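The Long Life of the Alphabet Block

Among the objects that pass through a nursery, few are kept as long as the wooden alphabet block. Puzzles lose their pieces and picture books lose their spines, but a set of blocks is commonly handed down to younger children, lent to neighbours and returned to the same shelf years later.

The Treltmont Toy Library, which lends playthings to families and childminders, has made the block the subject of its summer programme. The library holds 40 sets, of which the oldest came from a village school that closed. Marina Fragkou, who has charge of the collection, regards them as the most dependable items in the catalogue.

"Families borrow them for the letters," she said. "They keep them for the building. A child of two has no interest in spelling, but will put one block on another for the better part of a morning."

The programme opened in June with an afternoon on the care of wooden toys. Visitors were shown how to wipe blocks with a barely damp cloth, dry them at once and leave them in the open air before boxing them. Soaking is discouraged, as it raises the grain and lifts printed letters. Rough corners are taken down by hand with fine paper – never with a power sander, which rounds an edge too quickly.

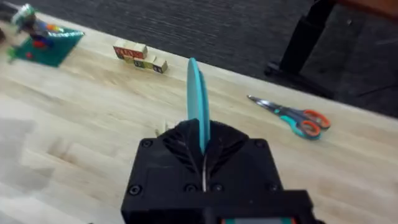
The choice of surface also received attention. The library favours a plain table of pale wood for play, at a height where a seated child can reach the middle. Carpet is kinder to dropped blocks but makes a poor foundation, and towers of any ambition tend to lean. Sotiris Bakalis, a joiner who repairs furniture for the library, advises against heavy varnish on such tables. An oiled top can be sanded and oiled again when it becomes marked, and a few dents do no harm.

Opinion is divided on whether letters should be taught from blocks at all. Areti Chatzigeorgiou, a retired infant teacher, prefers to let children find the letter of their own name and leave the remainder for later. Her colleague Achilleas Kalogeropoulos holds that sorting by letter is a useful quiet activity, provided that it is short. Both agree that a small handful of blocks is a better beginning than the full box.

Sets may be borrowed for three weeks and renewed once. Borrowers are asked to report missing letters on return, so that replacements can be cut and painted before the next loan. The vowels, according to the library's records, are the first to go.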